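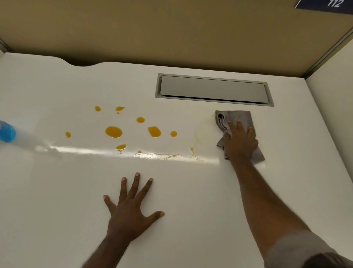 Liltari — robô de dois braços para limpeza de estações de trabalho

Dia de demonstração: qui. 19 de outubro, no andar de escritórios da Junwood
Visitas individuais ao longo de novembro

O Liltari limpa mesas. Parece pouco até você passar uma manhã observando como uma mesa de escritório se suja: café com açúcar que seca na beirada, suco que respinga longe do copo, marca de caneca, farelo dentro da caixa de passagem de cabos. É um trabalho cheio de pequenas decisões, e foi por ele que resolvemos começar.

O equipamento é uma base móvel com coluna, dois braços e uma cabeça com câmeras. A base tem 47 cm de largura e passa entre duas cadeiras encostadas nas divisórias (passa mesmo, testamos com cadeiras bem teimosas). Com a coluna toda levantada, a cabeça fica a 179 cm do chão, e de lá se enxerga o tampo inteiro, inclusive o canto atrás do monitor. Ele trabalha com pano de microfibra e borrifador comum, desses de gatilho, que a equipe de limpeza já tem no armário. Nada de refil próprio, nada de cartucho.

O que dá para ver na demonstração

A visita começa pelo trabalho feito à mão. Uma pessoa senta à mesa e limpa um respingo do jeito que sempre limpou, com calma, e a gente conversa sobre cada gesto. Depois o Liltari assume uma mesa vizinha e faz a mesma tarefa. Ver as duas coisas em seguida muda muito a conversa! Quem chega perguntando sobre velocidade costuma sair perguntando sobre força, porque percebe que o pano precisa de pressão certa: de leve demais, o líquido só se espalha em risco; com força demais, a mesa balança e a caneta do vizinho rola.

Pegar o borrifador também rende assunto. A mão fecha no gargalo, um dedo procura o gatilho, e o bico tem de apontar para o lugar certo antes do primeiro jato. O controle dos braços é feito pelo Chien, nosso software de movimento, que coordena as duas mãos ao mesmo tempo. Enquanto uma borrifa, a outra já segura o pano e espera.
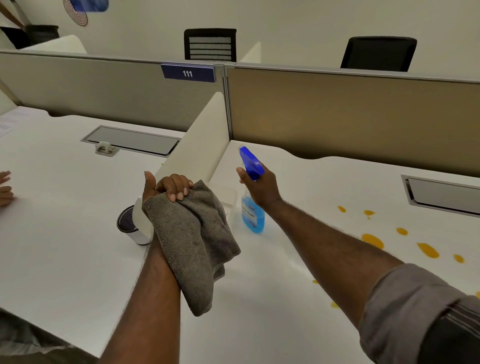

Jiltatow — Equipe de Demonstrações e Robótica de Serviço

Por que um escritório de verdade

Podíamos ter montado uma mesa branca no meio de um galpão, com luz perfeita e nada em volta. Preferimos o andar da Junwood, que tem 229 postos numerados, com divisórias de tecido, tampos de borda ondulada e gente trabalhando. O tampo branco brilhante é um adversário e tanto: a luz do teto reflete justamente em cima do líquido, e a câmera precisa separar o que é brilho e o que é gota. Os respingos amarelo-alaranjados ajudam bastante no começo. Com água pura a conversa é outra, e mostramos essa parte também, com os erros que ainda aparecem.

As mesas vizinhas continuam ocupadas durante a demonstração. Há papéis, porta-canetas, cotovelos. O Liltari não mexe em folha impressa nem tenta arrumar objetos: limpa a área indicada e respeita a divisória. Se alguém põe a mão no tampo, os braços param e só voltam a se mover quando a mão sai e o operador confirma.

O pano dobrado

Um detalhe de que gostamos muito — e que quase ficou de fora desta página — é a dobra do pano. Pano embolado funciona bem para absorver, mas deixa falhas no acabamento. Dobrado, ele oferece uma face plana e pode ser virado quando o primeiro lado satura. O Liltari trabalha com as duas formas, e a pinça guarda a orientação da dobra entre uma passada e outra. Para tirar o pano da vasilha sem arrastá-la, uma mão apoia no tampo ou na borda e a outra puxa. Qualquer pessoa faz isso sem pensar. Para os braços, levou meses de ajuste.
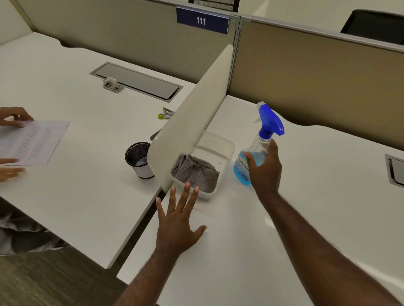
Posto 111: borrifador ao lado do recipiente plástico, com o pano cinza dobrado no canto.

Dados do equipamento

Largura da base: 47 cm
Altura com a coluna estendida: 179 cm
Braços: dois, com pinças intercambiáveis
Autonomia: até 27 mesas por carga, com sujeira leve
Panos: microfibra, lisos ou canelados
Borrifador: gatilho comum, gargalo estreito
Software: Chien, instalado no próprio robô
Operação: um operador treinado por equipamento

O que ele ainda não faz

Não limpa teclado, não recolhe copo e não levanta monitor. Também não alcança o vão entre o tampo e a divisória, onde sempre escorre alguma coisa; por enquanto esse pedaço continua com a equipe de limpeza. As tampas metálicas das caixas de cabos são limpas por cima, fechadas. Se a tampa estiver aberta, o robô contorna a abertura e marca a mesa para revisão.

Manchas secas pedem duas aplicações e um tempo de espera entre elas. Na demonstração deixamos uma mancha da véspera de propósito, e é a mesa que mais junta visitante em volta.

Como participar

A sessão de outubro é aberta a equipes de facilities, escolas técnicas e curiosos em geral. Traga calçado fechado e, se quiser, o seu próprio pano! Adoramos testar tecido novo, e alguns dos ajustes de pressão que usamos hoje nasceram de panos que visitantes trouxeram na bolsa. Produtos de limpeza também podem vir, desde que na embalagem original e com rótulo legível.

Os grupos são pequenos, para que todos consigam ficar ao lado da mesa e fazer perguntas durante a limpeza. Quem quiser pode operar o Liltari no modo guiado, com um membro da equipe por perto, e escolher a mesa seguinte.

Para as visitas de novembro, informe no pedido de agendamento o tipo de tampo do seu escritório e a distância entre as fileiras. Com isso preparamos uma mesa parecida antes da sua chegada.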